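June
By Judik

Clearing a small table, and keeping it clear

A small white table attracts objects in the way a navy jumper attracts fluff. Ours lives against the wall, and whatever comes into the house gets put down on it for a minute. The minute has been going on since we moved to Parnusholm.

I have tried trays. A tray is a second, smaller table, and it fills up first. I have also tried a bowl for keys, which now holds batteries of unknown character and a hinge. What works better is dull: one kind of thing is allowed on the table, it stands at the back, and the front stays bare. In our case the kind of thing is drinks.

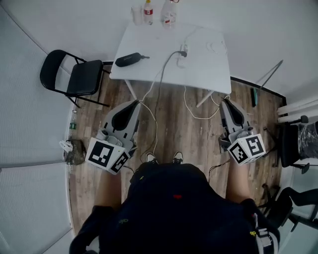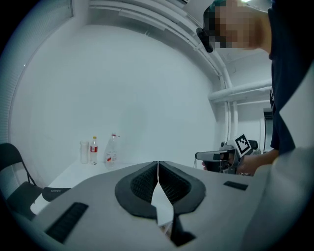

Bottles go against the wall for a good reason. Elbows travel along the front of a table, and so do sleeves, bag straps and the cat. A small bottle goes over at a touch once it's half empty, and a clear plastic cup hardly needs the touch. Put the biggest at one end so you aren't reaching over it for the others.

Cups want a rule of their own. A clear one on a white top is close to invisible, and you will find it with the back of your hand. Stick a bit of coloured tape round it, or stand it next to something with a label.

For the top itself, warm water and a drop of washing-up liquid will do. Wipe towards you and catch the crumbs in your other hand. If you wipe towards the wall they go down the back, where there are already plenty. Rings from bottles usually come up with bicarbonate of soda on a damp cloth, but go gently on anything shiny. I took the gloss off a tray from Skellow that way and had to pretend it was meant to be matt.

Do the legs while you're down there. White tube legs collect black scuffs at shoe height, and a pencil rubber shifts most of them. Around 20 minutes should see to the whole table, of which 3 are cleaning and the rest is deciding where the hinge goes.

Then the floor. Pull the table out from the wall once a month, sweep along the boards, and put it back with a finger's width of gap so the top doesn't rub the paint. If it rocks, turn it end for end before you start folding up cardboard. Floors are seldom as level as they were when you bought the place, and sometimes the wobble simply goes.

Empty bottles leave the same evening. I put mine by the front door, on the shelf, which is also meant to be kept clear.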